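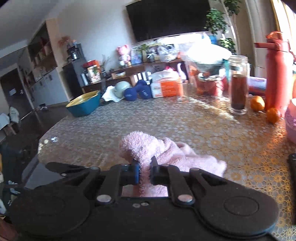

Hand-held grippers were the subject of the second half of the Kimilthorpe open day, and they are the part of the visit that will be assessed. The demonstration covered one task class, the handling of soft household textiles, and was led by Danica Ionescu and Arnout De Graaf. Students should come to the tutorial able to explain how a two-fingered tool takes hold of cloth and what information is available to a learning system at the moment it does. With the pink towel, the fingers have closed on a bunched strand of the pile while most of the cloth lies in folds to the right. A grasp of this type fixes the position of the strand and very little else. The corner lying flat on the tabletop is free to move, and its later position depends on the weight of the cloth, friction with the tablecloth and the path the operator takes.

1. Terms used in this handout

Tool: the two-fingered gripper, carried by a person.
Arm: a powered manipulator fitted with a gripper of matching geometry.
Episode: one recorded attempt at a task, from the first movement of the tool to the release of the object.
Policy: the trained program that maps camera images to tool motion.

The word "robot" was used loosely on the day. Where these notes say "tool", no powered arm is involved and all motion comes from the operator's hand and wrist.

2. The tool

The Clomex tool has a mass of 700 g and a maximum finger opening of 85 mm. Both values should be quoted in the report. The opening limits the thickness of an object that can be taken whole. It places no such limit on cloth, as cloth can be gathered, and the useful question becomes how much material is drawn in before the fingers meet resistance.

The fingers are carried on linkages. Look at the pivots in the first photograph: the large silver caps at the bases of the inner arms, and the smaller grey pins farther forward on the outer joints. Each finger and its pair of links can be treated as a planar mechanism. For Question Sheet 6, draw one side only and assume the other is its mirror.

Fingertip condition matters more than the linkage for textile work. A smooth tip slides over long pile without catching it. A compliant tip deforms and holds, at the cost of wear. De Graaf's advice was to inspect the tips at the start of every session and to log any change, as a change of friction partway through a data set is difficult to find later.

3. Choice of workspace

The work was done on a table in a furnished living room. Several properties of this setting are relevant to image-based learning.

Background texture. The tablecloth carries a dense repeating pattern of rings. Repetition of this kind can confuse feature matching, where one ring is mistaken for its neighbour. It also gives a strong motion signal when the tool moves.

Lighting. Daylight enters from one side. In the first photograph the same cloth is pale and silvery on the left and strongly golden on the right. A policy that relies on colour to separate object from table will see two different tables.

Transparent objects. A drinking glass and a bottle of brown liquid stand on the table. Depth sensors commonly return poor values on clear materials, and their outlines take on the colour of whatever is behind them.

Unrelated objects. Dumbbells, mandarins, cartons and a tall drink bottle remain in place while the textile is handled. Ionescu described these as distractors. They are left where they are so that the policy learns to disregard them.

A bench in a laboratory would remove all four effects. The Mendoza data set, discussed in Week 6, was recorded on a plain grey bench, and students should compare the two approaches under the heading "domain gap".

4. Procedure for a single operator

(a) Open the fingers fully and hold the tool still above the table.
(b) Approach the cloth at a steady speed. Keep the tool camera pointed at the intended grasp point.
(c) Lower the tips into the pile on either side of a fold.
(d) Close until the material stops moving between the tips.
(e) Lift slowly. Watch the trailing edge.
(f) Place, open, and withdraw along the line of approach.

Failed grasps are kept in the record and marked as such. If the cloth slips, the operator returns to step (b) within the same episode.

5. Procedure with two tools

A second tool is brought in when one grasp point can't control the shape of the cloth – folding and turning are the usual cases. The operators agree in advance which tool holds and which moves. During contact the holding tool stays as still as the operator can manage, and the moving tool presses in and closes on a separate part of the material.

In the second photograph one gripper has the fluffy pink item between its fingers and the other comes in diagonally from the upper right, its jaws against the same item. The incoming gripper is blurred. Blur carries some information on direction but reduces the accuracy of any pose estimate taken from that image, and for this reason operators are asked to slow down in the last part of an approach. Note also that an operator's dark sleeve is in view behind the moving tool. A sleeve is never present when a powered arm does the work, and the usual treatment is to mask it before training.

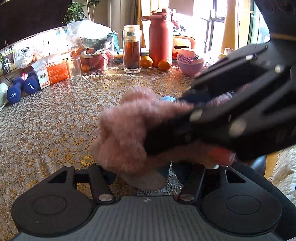

6. Transfer to an arm

The afternoon session with the Drernano arm was short. Sorin Tomić showed the calibration sheet and explained the three quantities that must agree between tool and arm: finger geometry, camera position relative to the fingertips, and the delay between image and motion. Of these, delay is the one most often left unmeasured. Students who had to leave before this session should copy the calibration figures from the course folder.

7. Report

Submit a report covering the following.

– A kinematic sketch of one finger and its links, with pivots labelled.
– A discussion of one source of visual error in the workspace, with a proposed test.
– A written procedure for turning a towel over with two tools, in enough detail for another group to follow.

Reports are due Thursday at the start of the tutorial. Late reports go to Precious Lekota.

Related items
Week 5: Friction models for soft contact
Week 6: Reading the Mendoza data set
Question Sheet 6: Planar linkages
Open day at Kimilthorpe: site map and safety sheet

Comments

Stavros Galanis
Section 2 says to assume the other side is a mirror. The fingertips in the first photo don't match. There's a blue pad on the left one and the right one is dark with a pointed top. Do we model that?

Precious Lekota
Linkage only for the question sheet. You can bring up the tips in the report under friction.

Stavros Galanis
Thanks. Is the 85 mm measured between the pads or the bare fingers?

Precious Lekota
Bare fingers. Subtract the pad thickness if you use one.

Danica Ionescu
For anyone doing the masking option, the sleeve and the fingers are both dark, so a plain brightness threshold will take out part of the gripper as well. Try it on a few images before you commit to it.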